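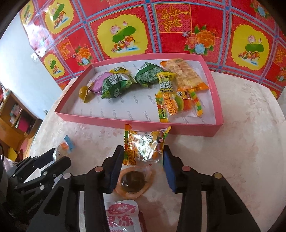
Photo: Flasance Foods

Print this page | E-mail this page

MEDIA RELEASE – FOR IMMEDIATE USE

Flasance opens lolly swap for Brultadden school fundraisers

BRULTADDEN, June 24, 2018 – School and sports club fundraisers in Brultadden can now order mixed cartons of individually wrapped lollies on sale-or-return. No upfront payment. No minimum spend beyond one carton.

The offer comes from wholesaler Flasance, which supplies corner stores and canteens across the Wumar district. It opens today and runs until the end of September.

Cartons come in two sizes – 200 pieces and 500 pieces. Gummies, chews, hard lollies, sherbet. Groups can pick a single line or take a mix. Unopened inner boxes can go back to the Liem Street warehouse for full credit, so long as they are in date and the seals are good.

"Clubs kept telling us the same thing, they got stuck with stock," said Ayane Onishi, community sales manager at Flasance. "One netball club had chews in the shed for two seasons. So we've changed the terms. Sell what you can, bring back the rest, pay for the diffrence."

Groups have five weeks from pick-up to sell and settle. Extensions on request – ring before the due date please, not after.

Wrapped novelty gummies have been the fastest movers at fetes this year, Ms Onishi said, ahead of chocolate, which is hard to store in warm halls and car boots. Chocolate is not part of the offer. It may be added next winter if there is enough interest.

Ingredient and allergen sheets will be packed in every carton. Organisers are asked to keep the sheet at the stall where parents can read it. Many of the gummy lines contain gelatine and a vegetarian mix is available, order code on the form.

Three pick-up points: the Liem Street warehouse, the Wumar showgrounds office and the Brultadden library carpark (mornings only). Delivery can be aranged for groups outside town, freight at cost.

To register, groups need a contact name, a phone number and a letter from the school or club on letterhead. Forms at the warehouse counter or by e-mail.

Media contact:
Ayane Onishi
Community Sales, Flasance
Interviews by phone, weekday afternoons preferred

– ENDS –

Print this page | E-mail to a friend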